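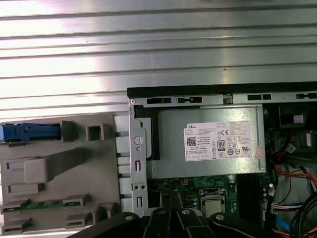

Care of Football Boots, Balls and Kit Between Matches

Last updated Wednesday, April 7, 2021

Boots

Knock the soles together outdoors while the mud is still damp. Dried clay pulls at the stitching where the upper meets the sole plate, and it takes longer to remove. Use a stiff nylon brush on the soles and a soft one on the uppers. Wire brushes scratch molded studs and should be kept off them.

Wipe the uppers with a cloth wrung out in lukewarm water and a drop of dish soap. Kangaroo leather and calfskin get a thin coat of leather conditioner once they are fully dry. Synthetic and knitted uppers get nothing.

Take out the insoles and loosen the laces down to the last pair of eyelets. Pack each boot with plain newspaper and change the paper after an hour. Leave the boots at room temperature, at least 40 inches from a radiator or heater. Direct heat softens the glue on the sole plate – the usual cause of a split at the toe.

Screw-in studs

Remove all of them once a month during the season. Clean the threads with an old toothbrush, dry them, and apply a trace of petroleum jelly before refitting. Start each stud by hand. If it does not turn freely for the first two rotations it is cross-threaded; back it out and start again. Tighten with the key until it stops, and no further. A seized stud can often be freed with penetrating oil left on for 5 hours.

Match balls

Check the pressure with a gauge. The permitted range is 8.5 to 15.6 psi at sea level, and the figure stamped near the valve takes priority if it is narrower. Moisten the needle before inserting it. A dry needle can tear the valve, and the leak that follows is slow and hard to find. To test for one, put a drop of soapy water on the valve and watch for bubbles.

For storage over a few weeks, let out a little air and keep the ball off concrete floors.

Shirts and shorts

Turn printed shirts inside out and wash at 86°F with liquid detergent. Skip fabric softener, which coats polyester and reduces its ability to move sweat. Spin at 1000 rpm or lower. Grass stains should be treated before the wash with white vinegar and water in equal parts, left for half an hour. Blood comes out in cold water only.

Hang shirts by the hem. Do not tumble dry anything with heat-pressed numbers.

Shin guards and gloves

Shin guards can be wiped down with diluted white vinegar and aired overnight. Goalkeeper gloves are rinsed by hand in lukewarm water, pressed flat – never wrung – and dried in the shade. Latex palms grip better when slightly damp, so wet them again before the warm-up. Store gloves with the palms apart.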